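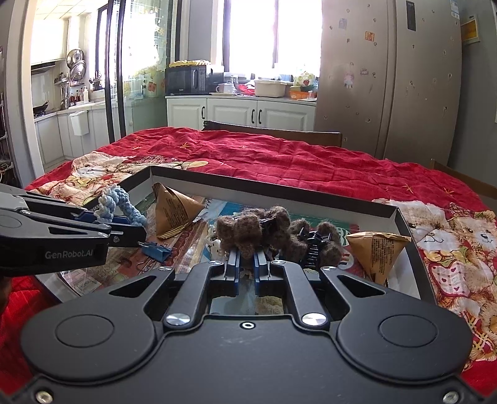
GenRobot.AI 핸드헬드 그리퍼 세트 사용 후기

로봇에게 작업을 손으로 직접 보여 주는 방식의 데이터 수집을 집에서 해 보려고 GenRobot.AI 세트를 구입했다. 3월에 받아서 두 달 넘게 썼고, 그동안 저장한 시연은 572개다. 작업은 거의 전부 작은 물건 정리다. 뜨개 인형, 양모 펠트 볼, 집게 같은 것을 집어서 옮기는 동작을 양손으로 반복했다.

구성

양손용 그리퍼 2개, 충전 케이블, 손목 스트랩, 교정용 판이 들어 있다. 설명서는 영어뿐이고 얇다. 녹화 프로그램은 Areo를 따로 설치해야 하는데, 상자 안에는 이 내용이 없고 제품 페이지 맨 아래에만 적혀 있다. 처음 설치하는 날은 저녁 시간을 통째로 비워 두는 편이 좋다.

손에 쥐었을 때

무게 중심이 앞쪽에 있다. 10분 정도는 괜찮지만 30분을 넘기면 손목 바깥쪽이 뻐근하다. 나는 시연 16개를 한 묶음으로 찍고 쉬는 식으로 정착했다. 손이 작은 사람은 방아쇠를 끝까지 당길 때 손가락이 조금 모자랄 수 있다. 스트랩은 조여도 금방 느슨해져서 시중의 벨크로 밴드로 바꿨다.

집는 성능

부드러운 물건은 잘 잡는다. 펠트 볼은 살짝만 물어도 따라 올라오고, 뜨개 인형도 모양이 틀어져 있어도 상관없다. 문제는 납작하고 단단한 물건이다. 작은 집게가 바닥에 붙어 있으면 손가락 끝이 위에서 미끄러진다. 이럴 때는 한쪽 그리퍼로 물건을 트레이 벽까지 밀어 놓고 다른 쪽으로 집었다. 학습용 시연으로는 이 동작이 일관되어야 하므로, 미리 순서를 정하고 찍는 것을 권한다. 초반에 생각나는 대로 찍은 것들은 결국 다 지웠다.

펠트 볼이 여러 개 뭉쳐 있을 때는 두 개가 같이 물려 올라오는 일이 잦다. 그대로 저장할지 버릴지는 각자 기준을 정해야 한다. 나는 버렸다.

원격조종과 비교

전에는 Toter의 원격조종 장비를 빌려서 썼다. 로봇 팔이 실제로 움직이기 때문에 팔이 닿지 않는 동작은 애초에 기록되지 않는다는 장점이 있다. 대신 느리고, 자리를 옮길 수 없다. 핸드헬드 방식은 침대든 식탁이든 트레이만 놓으면 바로 시작할 수 있고 한 번 시연하는 시간도 훨씬 짧다. 다만 사람 손목으로만 가능한 각도가 섞여 들어간다. 나중에 로봇에 올려 보면 그런 시연에서 경로 오류가 난다. 손목을 크게 꺾지 않는 습관을 들여야 한다.

소프트웨어

Areo는 안정적인 편이다. 두 달 동안 녹화가 끊긴 적은 두 번이고 둘 다 저장 공간 부족이었다. 밝은 창을 정면으로 두면 위치 추적이 흔들려서 오후에는 커튼을 쳤다. 무늬가 없는 흰 바닥에서도 추적이 불안해지는데, 트레이에 인쇄된 종이를 깔면 나아진다. 양손 시간 동기화는 따로 손댈 것이 없었다. 목록 화면에서 시연을 여러 개 골라 한꺼번에 지우는 기능은 아직 없다.

소모품

손가락 안쪽 패드는 닳는다. 나는 오른쪽을 한 번 갈았다. 정품 대신 Ševčík 호환 패드를 썼는데 두께가 조금 달라서 교정을 다시 해야 했다. 제조사는 2,000회 개폐마다 나사를 점검하라고 한다. 내 것은 그 전에 왼손 쪽 나사가 풀려서 한 번 조였다.

평가

가정에서 쓰는 물건으로 양손 시연을 많이 모으려는 사람에게는 쓸 만하다. 얇은 물건을 주로 다룬다면 손가락 끝이 더 가는 제품을 찾는 것이 낫다. 별점은 다섯 개 중 네 개. 한 개는 스트랩과 설명서 때문에 뺐다.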